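Plika Counter Drop Safe, Model 315

Sold by Tennant Retail Security

The Plika 315 is a small deposit safe for salons, convenience stores and other businesses that take cash at a front counter. Staff put bills through the slot during the shift. Only a keyholder can open the door, so the register never has to hold more than the next few customers' change.

Most of our buyers have had a till grab or a walkout and want less cash within reach. The 315 bolts to the floor or to a shelf from the inside. Four anchor bolts are included, but concrete bits are not.

Details

Slot takes folded bills and standard deposit envelopes
Holds up to 500 bills
Weight: 40 lb
Two keys supplied, extra keys cut to order with the key card
5 year warranty on lock and hinge
Finish: gray or black

The baffle behind the slot was changed in October. Older units can be fitted with the new one, and the part ships with screws and a paper template.

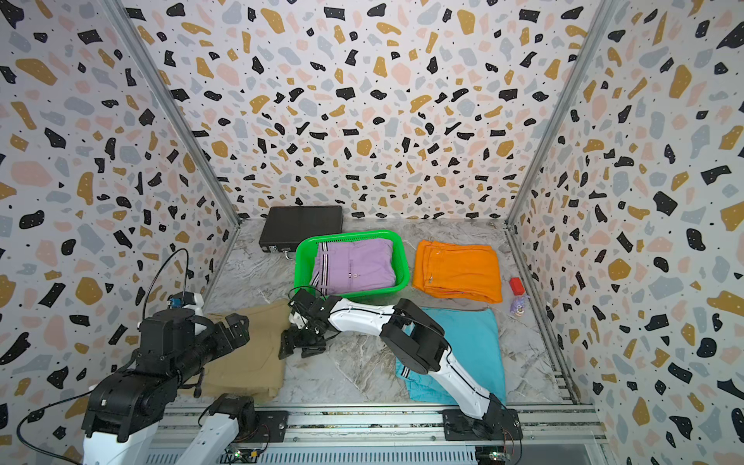
If a safe is damaged in a break-in, leave it where it is until the police have finished with it. Then send us the report number and the serial number from inside the door. Gillespie Jardine handles replacement claims and will tell you whether the Mosport lock can be reused. Keys lost in a robbery mean a new lock cylinder.

Orders placed before noon ship the same day. Returns are accepted on units that have not been drilled or bolted down.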